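Student Projects
Reading time: 4 minutes
Search this site Enter keywords Go
Print this page | E-mail this page

Do appeal posters help the police find witnesses? A look at the Fledgate burglaries

Wael Ouazzani
Criminology, second-year project
2024-01-23

Why I chose this

In May last year there was a run of burglaries on the Fledgate estate in Privthorpe. The local police team put up yellow appeal boards and pushed leaflets through doors, and by the end of the summer the residents' newsletter was saying that the appeal had "brought people forward". I wanted to know what that claim rested on. I live two streets from Fledgate and I had walked past one of the boards every day for weeks without reading past the first line, so I admit I started out doubtful.

What I did

I wrote a one-page questionnaire and took it to every house on the estate that would open the door to me. I got 102 replies. I also asked the neighbourhood team for their own numbers, and they were more helpful than I expected, though they would not talk about any case still open. They told me 841 leaflets had been delivered and that five calls were logged as coming from the appeal. They could not tell me how a call got logged that way. The officer I spoke to thought the call handler asked, "if there was time".

I did not look at social media posts. My supervisor thinks I should have and she is probably right.

What people said

Most people who answered remembered the boards. Far fewer could say what the boards were asking. Several were sure they were about a stolen car. One man told me the date on the board near the Kollár bakery was wrong for the first week and had been corrected with a sticker, and two of his neighbours said the same without being prompted. The police team had no record of this either way.

The leaflets did worse. A common reply was that they came in the same bundle as a pizza menu and an advert from Vandenis, the alarm company. Vandenis was selling door sensors on the estate that month, and its leaflet also mentioned the burglaries. A few residents had mixed up the two and believed the police were recommending the alarms. I found nothing to show that they were, but I can see how a person would come away thinking it.
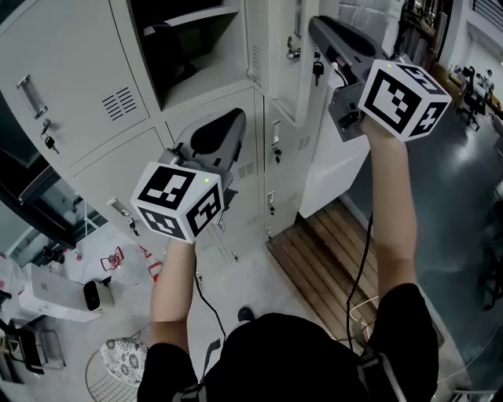

Did the appeal lead to any new witnesses? Three people in my survey said they had rung the police after seeing a board, but two of them had already spoken to an officer at the door, so the most I can claim is one.

That one witness described a van parked across a driveway with its lights off. Whether the information was any use I don't know, and the team would not say.

Money

A reward of 2,000 pounds was offered by a local business group. It was printed on the leaflets but left off the boards, for reasons I could not get anyone to explain. Hardly any of the people I spoke to knew about it. When I told them, some said it would have made no difference. I don't put much weight on that – people don't like to say they would want paying.

Problems with my own survey

I knocked in the late afternoon, so I missed a lot of people who work. I was also asking about things from months earlier, and memory is poor even when people are trying hard. Question four was badly worded. It asked "Did the appeal help?", and most people ticked "a bit", which could mean anything. I have left those answers out.

It is also possible that people who rang with something important had been asked to keep quiet about it, and would not have told a student on the doorstep. I can't rule that out. The five logged calls could include witnesses I never met.

What I think it shows

The newsletter's claim is not supported by anything I could find. It may still be true. The burglaries stopped in the summer, but they had been getting less frequent before the boards went up, and the team confirmed that two men were arrested after a traffic stop in another town. Residents tended to put the arrests down to the appeal. I asked one of them why, and she said, "Well, the boards were up."

If the police want to know whether this kind of appeal works, the call handler needs a fixed question and a box to tick, every time. Printing a different phone extension on the boards and on the leaflets would also be cheap. I suggested this to the team and was told it had been tried elsewhere – nobody could remember where, or what came of it.

Copies of the questionnaire are in Appendix A. The replies are in Appendix B with house numbers removed.

Print this page | E-mail this page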